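Himdale Open Grappling: Questions We Keep Getting

Updated 2025-04-20

Who can enter?
Anyone 16 or older who trains at a registered gym. Mindari and Gethin members are already on our list. Everyone else, have your coach write to us. Your coach, please, and not you pretending to be your coach.

Gi or no-gi?
Both, on separate mats. You can enter both divisions if your cardio is better than ours.

When are weigh-ins?
The morning of your division, in the clothes you compete in. You get 2 tries on the scale. Jumping in place between them has never moved the needle, but we enjoy watching.

What happens if I miss weight?
You move up a division. There is no refund, and the people up there are bigger.

Are heel hooks allowed?
Advanced no-gi only. Beginners who attempt one will be disqualified and then lectured, and the lecture is longer.

How many people are coming?
Last December we had 727 competitors and 1,340 spectators in a hall with 1,000 seats. This year we're at the Futa Center, which has more chairs and — we're told — working heat. 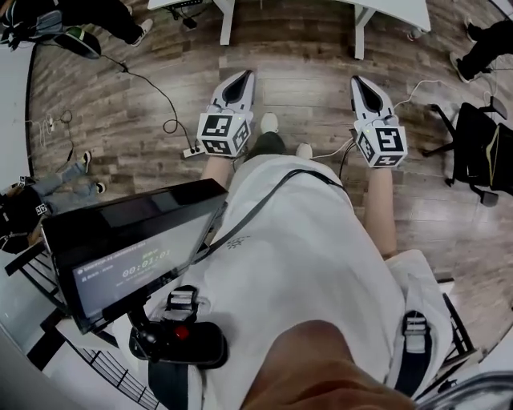 Is one referee per mat enough?
A competitor from Gethin wrote to say that it isn't, that his sweep went unscored while the referee was looking at the clock, and that he would like the two points back. We read it twice. The result stands, but each final will now have a second official at the table.

Can I appeal a decision?
Yes, through your coach, before the next match starts on that mat. Shouting from the bleachers doesn't count as filing.

Where do I park?
Behind the hall. The front lot belongs to the bakery, and they do tow.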